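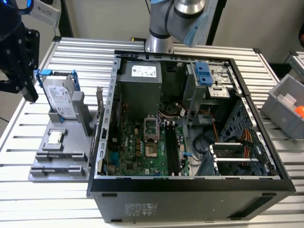
Chapter 10: The Machine That Takes Machines Apart

Every shared workshop has a shelf of dead office computers, and sooner or later every shared workshop decides that a robot should deal with them. The one at Idholm held out for 2 years. Its members named their build Gedgate, gave it a corner by the wall, and learned at once that a desktop computer is a rude thing to hand a robot.

Consider the start of the job. The tower goes on its side with the panel off. The processor and the hard drive each get a place in a molded tray to the left, the drive on end in its blue caddy. A person does all this with half a mind on lunch. Gedgate's first plan for it ran to 22 steps, and step one was "find the computer."

In this chapter you will write a shorter plan. We begin with the tray, a humble lump of gray plastic that spares you some 400 lines of code, then move to the socket, whose contacts forgive very little. Cables come last. They bend, they wander, and they have never read the manual.

You will need the arm from Chapter 9 and a computer you don't love.

10.1 Start With the Tray

A robot likes to know where things are before it reaches for them. So would you, if you had two fingers and no sense of shame.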